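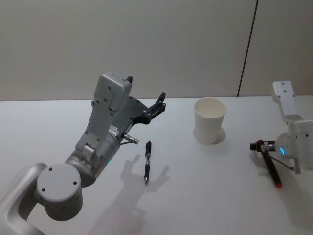 Curatlow tests water and soil for farms, drainage boards and land agents. Most of our work is on livestock farms, where slurry stores, yard drains and silage clamps sit close to streams and the rules on run-off are strict. We take samples, read the results and write a plain report that a farmer can act on. The office is in Rirbridge, behind the old feed merchant's, and if you call in you will be shown to the room with the white table and the pale grey wall. Bring your field maps, as there is space to spread them out.

How we started

Gilles Huet set up the firm after years of advising dairy farms on manure storage. He kept meeting people who had been sent a warning letter and did not know what it asked of them. The first jobs were all within a short drive of Rirbridge and were mostly ditch sampling after heavy rain. Sayaka Sugiyama joined in April of the second year to run the sampling side, and she still plans every visit.

We now look after 300 farms and employ 10 people. Nine of them are out on site in a normal week. We have no plans to open a second office.

What we do

Stream and ditch sampling, upstream and downstream of the yard
Slurry store checks, including freeboard and signs of leakage
Soil testing before spreading
Drainage maps, drawn up from a walk of the site
Help with replies to letters from the regulator

We do not give legal advice. If a case is going to court you need a solicitor, and we can send our records to them with your permission.
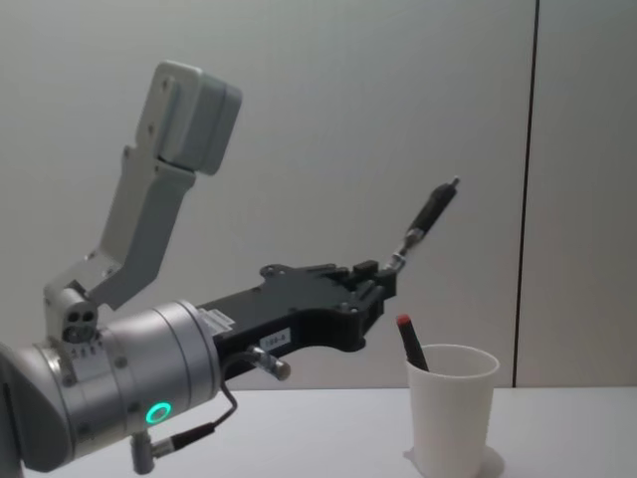 Who you will deal with

Gilles Huet - director. Slurry stores and new buildings.
Sayaka Sugiyama - sampling manager. Ring her to book or move a visit.
Heloísa Evangelista - soils. Also covers maize and grassland spreading plans.
Hugo Lecomte - drainage mapping.
Faustine Barbier - reports and accounts.

Reports and records

Reports normally go out by email, with a paper copy on request. Your results are kept for six years in Clustosari, the records system we use, and you can ask for a copy at any time. We do not pass them to anyone else unless you tell us to or the law requires it.

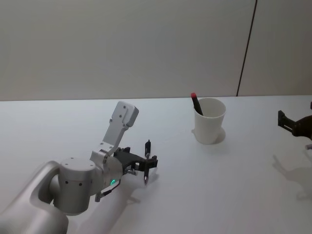
White cup and red-capped marker, Rirbridge

Visiting and contact

Samples can be dropped off at the side door on weekday mornings. Please label each bottle with the farm name, the sampling point and the time taken - unlabelled bottles cannot be tested. Parking is in the yard, on the left past the weighbridge.

Page last updated 9 November 2024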